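Sorting and Load Size in a Shared Laundry Room
Project report, Household Technology module
Zsolt Dobos and Réka Kovács
Nov 30, 2020

1. Background

The Virág residence has one laundry room for four floors. Residents complain about two things: the wait, and clothes that come out creased or covered in lint. Our project looked at the second complaint. We wanted to know whether the way people fill a drum has more to do with it than the age of the machines, which is what most residents blame.

We first planned the project in February with a different question, comparing detergents. We dropped that after the trial week because the two products we had, Lemum powder and a liquid from the corner shop, were being dosed so unevenly that any comparison would have been worthless.

2. Method

We put a sheet of paper on the wall next to the machines and asked residents to fill in one line per load: type of clothes, how full the drum was (half, three quarters, full), whether colors and fabrics were sorted, and how the load looked when it came out. The sheets were changed every Sunday evening. At the end we had 173 usable lines. Lines with no entry for drum fill were left out, and so were loads of only bedding, which behave differently.

Réka typed the sheets into a spreadsheet. Zsolt did a second reading of the handwriting, which was bad in places. Where we could not agree on a word, the line was dropped.

We also did our own loads with clothes borrowed from friends. These were mostly cotton pants, T-shirts, socks and a few towels. We washed them on the same program and spin speed each time and only changed what went in together.

3. Results

Full drums came out badly more often than half-full ones. This was the clearest result and it held for every type of clothing on the sheets. Three quarters was closer to half than to full.

Sorting by color made no difference to creasing, as expected. Sorting by fabric did. Heavy cotton pants washed with light items tended to end up in a bunch, and the folds that formed along the seams and under the waistband were the hardest to iron out.

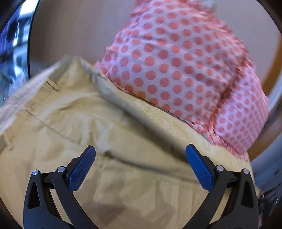
Lint was mainly a problem on plain, light-colored clothes. Towels were the worst source in our own loads - one new towel was enough to mark a pair of pants. Turning the pants inside out helped a little, but the lint then collected in the pockets.

4. Problems

Residents judged their own loads, and "a bit creased" does not mean the same thing to everyone. Some people clearly filled in several lines at once from memory. We also did not record how long clothes sat in the drum after the program ended. Two residents wrote in the margin that this matters more than anything else we asked about, and we should have had a column for it.

5. Suggestions for the laundry room

Put a mark for three quarters full on the poster above the machines. Ask residents to wash towels separately. Add a second table so that loads can be shaken out and folded straight away - at the moment people carry them upstairs in a heap.

The spreadsheet and the original sheets are in the Vatadik folder on the course drive. The sheets from the trial week are there too, in a separate file, and were not used for any of the results in section 3.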